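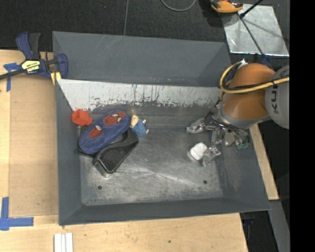

Our lab partner from the other section read the first draft and asked why anyone would write a report on a toy bin. Fair question. The short reply is that the course wanted a study of sorting and storage, and the toy bin at the Ventura playroom was the worst-sorted thing we had access to. The longer reply follows.

1. Background

The playroom lends out small toys from a stock of 400. Things come back in one place, the return bin, and wait there until somebody has time for them. We took over the returns in February and kept a log.

2. What ends up in the bin

Soft toys, mostly. A blue plush Spider-Man head, squashed flat, is typical, as is a small knitted doll in a blue body. Then come the hard bits, like a red plastic block with no set to belong to. Last is the group we labeled "other" – a black curved thing shaped like a shoe insole or a sandal sole, and a small white piece that might be a cap or might be foam. We argued over that one longer than I care to admit.

Of 200 items logged, 71 went into "other." Our instructor called this a weak category. We called it the main finding.

3. The bin itself

Sloped walls help, as small things slide down to the floor where you can reach them. The flat metal floor is scratched but fine. The white inner wall is streaked with brown and gray, worst along the bottom edge, and we put cleaning on the list of recommendations. It was the only recommendation everyone agreed on.

4. Method

Each item was given a tag and one of four shelves: soft, hard, parts, other. We used Coltora tags at first and switched to string when they kept falling off the knitted toys.

5. Problems

Knitted toys with plastic eyes went to two shelves depending on who was sorting. We wrote a rule for this and then broke it. The log for the second week also has two different spellings of "plush," so our search missed part of it – the totals above were recounted by hand.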